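Girnunberg College
Department of Hospitality and Table Service
Course 302: Tableware and Service
Handout 4: Combining Pieces on a Small Table

Reading before class: Brolley Course Reader, chapter 5, through the section on spoon rests. Students who have not yet bought the reader may use the desk copy in the Ravn Library, which may not be taken out of the building.

1. Scope of the unit

The previous handout dealt with single pieces: how a plate, a bowl or a cup is described, measured and entered on an inventory sheet. The present unit deals with pieces that are used on or inside one another. Most settings for soup, rice and noodle dishes are of this kind. A bowl stands on a plate, a spoon stands in the bowl, and chopsticks are laid beside or across one of them. Each piece may be well chosen on its own account and the group may still be awkward to carry, to reach into or to clear.

Students will be expected to describe such a group in writing, to judge whether it is suited to its purpose, and to propose changes using only the stock held in the Dimitz Hall practice room.

2. Terms

Charger or base plate. The lowest piece in a group. It may be a true charger, made for the purpose, or an ordinary dinner plate used in that position.

Well. The flat or slightly sunken central part of a plate. The width of the well, and not the full width of the plate, decides which bowls may be placed on it.

Lip. The upper edge of a bowl. A thick, rounded lip is comfortable for drinking and resists chipping. A thin lip pours more cleanly.

Overhang. The part of a utensil that extends past the edge of the piece it rests in. Overhang is recorded from the outside of the lip to the tip of the handle.

Soup spoon, Asian style. A spoon with a wide, deep scoop and a short or moderately long handle, often ceramic. The reader uses several names for this piece. In written work for this course, please use "soup spoon" at first mention and "spoon" afterward.

Mark. Any emblem or lettering printed, stamped or painted on a piece by its producer or owner. Marks are usually found on the foot, but they may also be placed on the inside or close to the rim, where the diner will see them.

3. Position of the bowl

In a formal setting the bowl is centered on the base plate. Centering distributes the weight evenly when the two are lifted together, and it leaves an equal border on all sides. The server's thumb rests on this border, so it should never be covered completely.

In informal service the bowl may be moved toward one side, leaving part of the plate free for bread, dumplings or a garnish. This arrangement is acceptable on a plate with a wide well. It becomes less so as the bowl approaches the plate's rim. A bowl whose foot rests partly on the rim will tilt, and a bowl that extends beyond the rim may be caught by a sleeve or by the next plate. Where the free space on the plate is needed, a smaller bowl is generally a better solution than a bowl pushed outward.

4. Handles

The handle of a soup spoon is governed by two opposing requirements. It must be long enough to remain clear of the liquid, and short enough that it does not pull the spoon out of a shallow bowl. Ceramic spoons are heavier than lacquered ones, and the balance should be tested with the bowl empty as well as filled. An empty bowl gives the spoon no support.

The direction of the handle is also a matter of service. The usual practice in Dimitz Hall is to point it toward the diner's right hand — a handle pointing straight at the edge of the table is more likely to be struck when the chair is drawn in. Left-handed settings are laid on request and should be noted on the table plan.

Compare the handles, rims and printed marks below before going on to section 5.

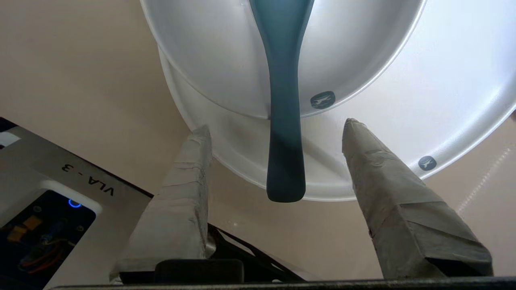
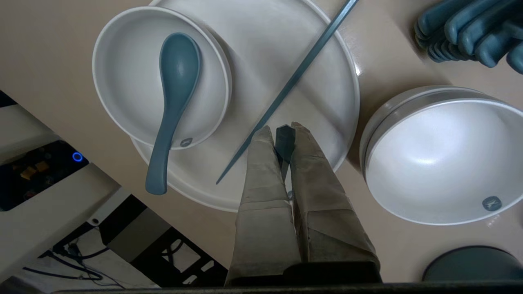
Figure 1 (both views). First view: blue-green handle with a rounded tip, wide white rim, dark round marks on the interior. Second view: small white bowl toward the upper left of a dinner plate, with soup spoon, chopstick and a small printed mark near the bowl's rim.

5. Points for discussion

The bowl in the second view overlaps the left rim of the plate. Consider this against section 3. Students should be prepared to say whether they would move the bowl, replace it or leave it, and to state what kind of service they have in mind.

The handle of the spoon crosses the lip of the bowl and continues past the edge of the plate. Decide how this overhang would be entered on the form, and what it implies for the space between one setting and the next.

A chopstick laid diagonally across a plate divides the free surface in two. The reader treats this as a fault in formal settings, where chopsticks are laid as a pair on a rest. Its objections to the practice in everyday settings are milder, and students may wish to disagree with them.

Color should be treated separately from position. White ware with utensils in a muted blue or green is a common pairing, and the utensils read clearly against it. The same utensils on dark ware would need a second look under the evening lights.

Lastly, the marks. A mark on the inside of a piece is visible during the meal and is exposed to stirring and scraping each time the piece is used. Review the paragraph on wear in chapter 5 and consider whether an interior mark should be treated as decoration when a replacement is ordered.

6. Practice session

The practice room opens at 2:00 p.m. Work in pairs. Each pair will take one base plate, two bowls of different widths, one soup spoon and one pair of chopsticks from the open shelves. Lay the setting first with the wider bowl and then with the narrower one. For each version, record the border left on the plate, the overhang of the spoon, and whether the group can be lifted with one hand without the spoon shifting.

Pieces with chips or hairline cracks are to be set on the gray tray by the door — please do not return them to the shelves. Stack bowls by width. Spoons go back in the lined drawer with the scoops facing the same way.

7. Written assignment

Submit a paper of no more than 2000 words on a single group of pieces laid during the practice session. The paper should contain a plain description, a judgment of the group's fitness for one named kind of service, and one proposed change. Measurements belong in a table at the end and are not included in the word limit. Drawings are welcome and may be made by hand.

Papers are due at the department office by noon on the last class day in October.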